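Edge-glued panel

An edge-glued panel is a flat piece of solid wood made by joining narrower boards along their long edges. It is used for tabletops, shelves, cutting boards, bench tops, chest lids and cabinet sides. The method is old and needs few tools, and it remains the usual way to get a wide surface from trees that do not yield wide boards.

History

Before large sawmills, wide surfaces were often made from single planks cut from old trees. As such trees became scarce near towns, joiners turned to narrower stock. An inventory taken at Titoncombe in 1762 lists "two table boards, joyned" among the goods of a house carpenter, and separately a stock of hide glue. Early panels were often held by battens nailed or pegged across the back, with the glue serving mainly to close the gap.

Hide glue was the standard adhesive until synthetic glues became common in the twentieth century. It sets as it cools, so workshops heated the boards beforehand. The Matos mill at Lillow kept a warming room for this purpose and sold finished panels to furniture makers by river. Kirstin Gourlay's history of the mill records 1102 panels shipped in its busiest year, most of them in beech and maple.

Preparation

Boards are dried, planed flat and given a straight, square edge. The edge may be prepared with a long hand plane or on a powered jointer. Some workers plane the center of each edge very slightly hollow, so that clamp pressure closes the ends tightly. This is called a spring joint.

Boards are then laid out in order. Makers differ on whether the growth rings should alternate up and down or all face the same way. Alternating spreads any cupping into a series of small waves, while a single direction produces one broad curve that can be held down with screws. Rogelio Catacutan, in the Demby workshop notes, advises choosing the order by appearance and relying on dry stock for flatness.

Joint types

The plain butt joint is the most common. In long-grain joints, modern wood glue is usually as strong as the wood itself. Dowels, splines, biscuits and tongues are sometimes added, mainly to keep the faces level during clamping.

Appearance

Matching is largely a question of color and grain direction. Straight-grained edges placed together tend to hide the joint, and strongly figured ones draw attention to it. Pale woods show a dark glue line easily. A pale, maple-colored board can have one long seam near the middle that reads clearly and another, closer to the back edge, that is fainter. 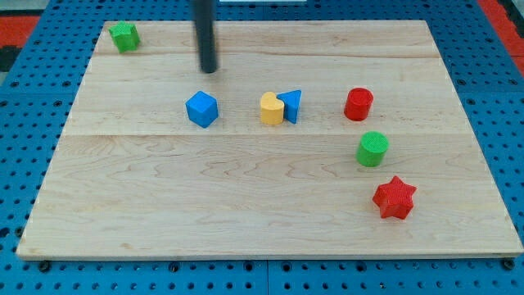 Seasonal movement takes place almost entirely across the grain. A wide panel may grow and shrink by several millimeters over a year, and its fixings must allow for this. Slotted holes, wooden buttons and figure-eight fasteners are used under tabletops. Bolts set near the two front corners, as on the board shown, lie along the same edge, and the wood between them changes little in length when the grain runs from side to side. Fixings placed at both the front and the back of a wide panel need more room – a tight hole at each can lead to a split.

Finishing and care

Panels are scraped or sanded after the glue has cured. Sanding too early can leave sunken lines, as the wood beside the joint is still swollen with moisture from the glue. Both faces should receive the same finish. An opened joint can be repaired by sawing along the line, planing the edges again and regluing.

See also: Breadboard end; Cross-lamination; Wood movement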